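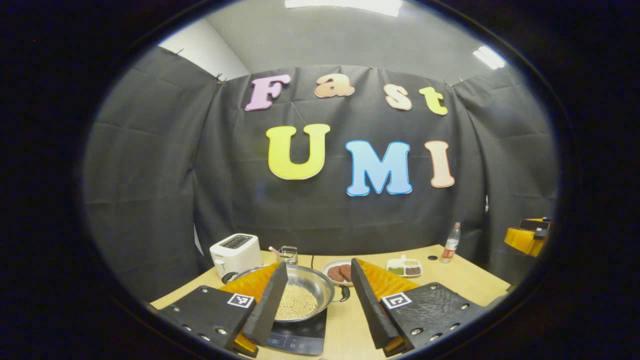 Pan on the cooktop, toaster at the back.

Pinto 5 ft rear blade – paint or primer under the orange?

enyarko_mullport
Joined: October
Picked up a Pinto rear blade with a three-point hitch, serial 2394. Top coat is orange but there is grey under it wherever the orange has flaked, mainly on the back of the mouldboard and inside the pivot sleeve. Was grey a factory colour on these, or is it primer? I would like to refinish it in whatever it left the plant with. The decal is gone apart from one corner.

trolovberg_dp
Grey is primer. Pinto dipped everything before top coat. Mine is serial 487 and has the same grey in the pivot sleeve, where no dealer would have bothered masking.

S. Zakaria
Disagree. Serials under 1000 were sold in grey as the finish colour. Orange came in when Lusow took over distribution and wanted the implements to match their loaders. If yours is 487, the orange on it is a respray.

trolovberg_dp
I have the original bill of sale and it says orange. Lusow is not mentioned on it anywhere.

S. Zakaria
Then it sat in the yard and the dealer painted it. Check the grease fittings. If there is orange on the threads, it was sprayed after assembly.

enyarko_mullport
Pulled two fittings tonight. Orange on the hex, bare threads, grey in the counterbore. Not sure what that proves on a 2394.

Adjoa A.
It fits primer, then assembly, then top coat. Measure the film thickness if you can borrow a gauge. A dipped primer will be thin and even, with a drip line along the lowest edge. A finish coat in enamel will be roughly twice that and will hold a gloss if you wet sand it with 1000 grit.

trolovberg_dp
Mine has the drip line, for what it's worth.

S. Zakaria
A drip line only tells you it was dipped. They could have dipped the finish colour too.

enyarko_mullport
Drip line found on the left end of the mouldboard. No gloss after sanding, dead flat grey. I'm going with primer and ordering orange enamel. Does anyone have a colour code?

Adjoa A.
No code here. Take the pivot cap to a paint counter and have them match the inside face, it won't have faded.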